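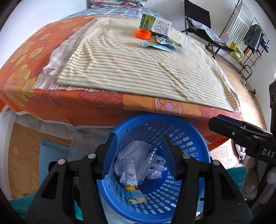
Section 4: Setting up the bedroom clearing station for an open day

Posted 1 Oct 2023 by the Dramlow Docs Desk

This section covers the hand-held gripper station as shown to visitors. It assumes the Radetti controller is installed and the gripper has been calibrated. For a new installation, complete Section 2 first.

4.1 Room layout

1. Place the bed against the wall and leave the front edge clear. The operator works from this side.
2. Lay a towel over the bedspread. Do not smooth it flat. Folds are part of the task.
3. Set out trash on the far part of the towel. A carton, a loose screw cap and a torn snack wrapper make a suitable mix. Include one small tube.
4. Keep chairs and drying racks on one side of the room so that visitors can stand on the other.

Note: The basket must be rigid enough to be held by the rim. Perforated plastic laundry baskets are acceptable. Fabric baskets fold under the jaws and are not supported.

4.2 Gripping the basket

1. Open the jaws fully.
2. Lower the gripper until the rim sits between the jaws.
3. Close slowly. Stop when the force readout reaches 865.
4. Lift the basket a short distance and hold it level. If the rim slips, release and repeat from step 1.

CAUTION: Do not exceed 2000 on the force readout. The station will fault, and the jaws must be opened from the controller.

CAUTION: Keep fingers away from the pivot screws while the jaws are moving. Visitors may hold the gripper only with the drive switched off.

4.3 Running the demonstration

1. Start a new session and enter "Perindale" as the site name.
2. Carry the basket to the edge of the bed.
3. Have the second operator transfer the items one at a time. Light film and bags go in last if the room has a fan.
4. Set the basket down before opening the jaws.
5. Save the session. Do not start another run with the battery below 95 percent during visiting hours.

Note: The Uchida jaw pads supplied before April are softer and mark easily on perforated rims. Inspect them between groups.

Comments

rig_bench: Step 3 in 4.2 faults on our older controller unless the readout is zeroed first. Could that go in?

Dramlow Docs Desk: Zeroing is in Section 2. We will add a cross-reference.

mk_lab2: Do the softer pads need replacing or just inspecting?

tallpine: We swapped ours. The old ones held fine on a smooth rim.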